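Teaching an arm to put a block in a box: how I collect my examples

If you've got a robot arm and a learning script, the bit in the middle is the slow one — gathering enough good examples for it to copy. I've been doing this for the Jedora project with one blue block and one grey cube with a square hole in the top, and I've made most of the mistakes already, so help yourself!
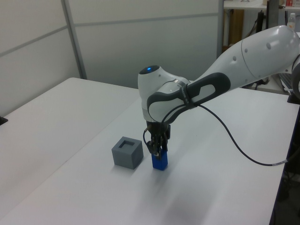
2 min read

First, pick a task you can say in one breath. Mine is "pick up the blue block, put it in the cube". Write that down and stick to it, word for word, in every recording (my early files had 6 different wordings and I had to fix them all by hand).

Next, move things before each go. Shift the cube a bit, turn the block, swap their sides. If they always start in the same spot, the arm learns the spot and ignores the block. 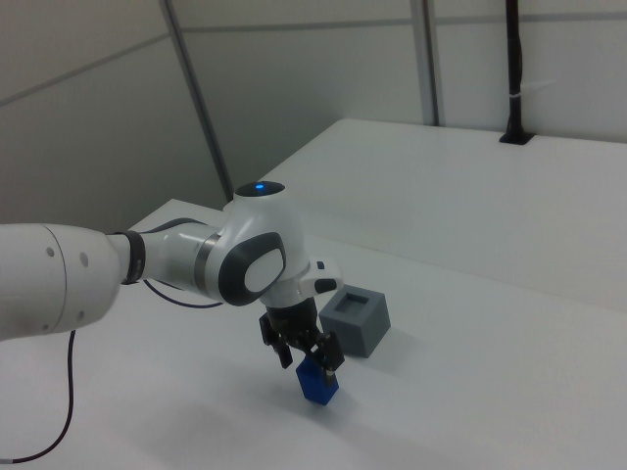
Go slowly on the approach and close the fingers once, without fussing. Every little wobble you make gets copied later, and you'll be sorry when you watch it wobble back at you. I stop after 16 goes and have a cup of tea — tired hands make messy data.

Then label each recording straight away. I use three labels: good, missed and odd.

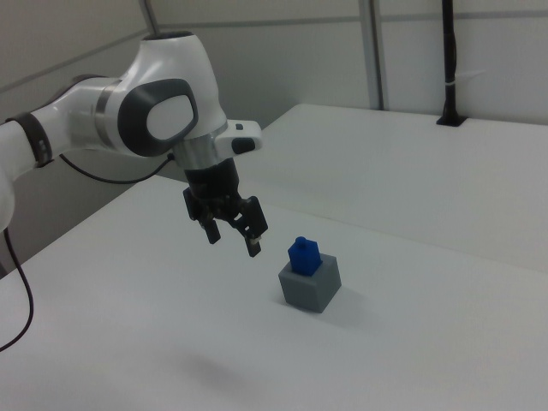 Blue block on top of the grey cube, gripper open.

Miroslava Murín talked me into keeping the misses in their own folder, and I'm so glad she did (they're great for checking whether a later model can spot trouble).

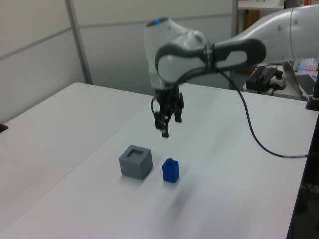

Last job of the day is a backup, then a quick skim at double speed to catch anything mislabelled. My set stands at 1790 recordings now, and I'll start training once I've skimmed the last folder.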